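Notebook, soft goods bench, July
Folding and wear, entry 4

Started at 9:15 with the Stullus folding card again, the one Ea likes. I still don't like it. The claim is that any pullover or scarf up to medium weight can be folded in two moves on whatever surface is nearest, and then stays folded when you carry it to the shelf. That is a big promise for a laminated card. It was written by someone with a long smooth table and thin cotton shirts, and we mostly have neither.

What the card says, shortened: lay the piece face down, bring both sides to the middle, fold up from the hem, smooth once with the flat of the hand, leave it alone. The "leave it alone" part is fine. The rest depends on the piece lying flat in the first place, and the card skips over how you get there.

Tried it on the Sarmiento cotton first to be fair. Works. Everything works on the Sarmiento cotton. Grímur says that counts as a pass. I say it counts as a control, and have written it down as one.

Then the Zuva knit, which slid open when I picked it up. Did it again, slower, same result. The fold at the hem is too thick and pushes itself up. Ea's view is that I'm folding too tight. Maybe. The card has no line about how tight, so I don't see how I was supposed to know.
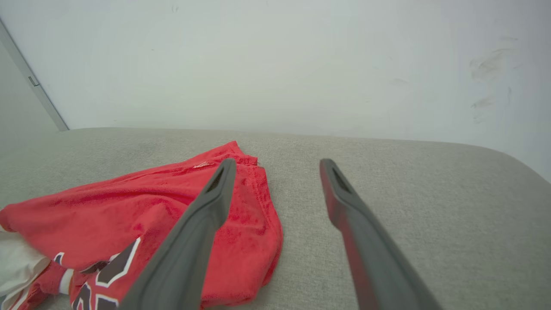

Upholstery is the part I wanted to get to, because most people at home don't fold on a table. They fold on the couch or the bed. Stasora's leaflet says a fabric seat "grips the garment and makes folding easier," and I have doubts about both halves of that. Grip cuts both ways. With a fuzzy piece like the red one, bunched up on the light gray seat, the cloth underneath has a texture of its own, and I'd expect the two to drag on each other when you try to pull the creases out. Smoothing from the middle toward the edges should be where it goes wrong, with the top layer moving and the bottom one staying put. Lifting the whole piece and laying it down again ought to do better. I'd like to see that tested properly before anyone prints it on a card.

The other thing about fuzzy cloth is pilling. Grímur thinks repeated folding on rough upholstery makes it worse. Ea thinks it's the wash. Neither has anything to show for it, and I told them so. A piece that already looks a bit pilled is no good for settling this, whatever surface you put it on. We need new pieces, same batch, half folded on the table and half on a seat. The plan is 40 folds each, and look at them under the lamp after. If there's no difference by then I'll drop it and stop complaining about Stasora.

Ea wanted 555 folds, to match a number she found in an old Zuva sheet. I read the sheet. It doesn't say what cloth, what surface or who was folding, so I don't see why we should match it. Not doing that.

Notes on the color question, which came up again at lunch. Grímur claims red pieces are harder to judge for creases than gray or blue. I was ready to wave this off, but the folds in a bright red do go dark quickly and the high parts turn almost pink, so a small ridge can look like a big one. Side light or flat light will matter. Put down which lamp was on, every time, please. Half of last month's sheets don't say.

To do:
Ask for new knit pieces, 2 colors, same batch.
Find out what the Stasora leaflet means by "fabric seat." Weave? Fleece? Anything with a cover on it?
Rewrite step one of the card so it says how to get the piece flat. Ea to draft, I'll argue with it.
Grímur to bring back the good lint brush.

Stopped at 4:30. No verdict on the card. Cotton passes, knit doesn't, upholstery still open.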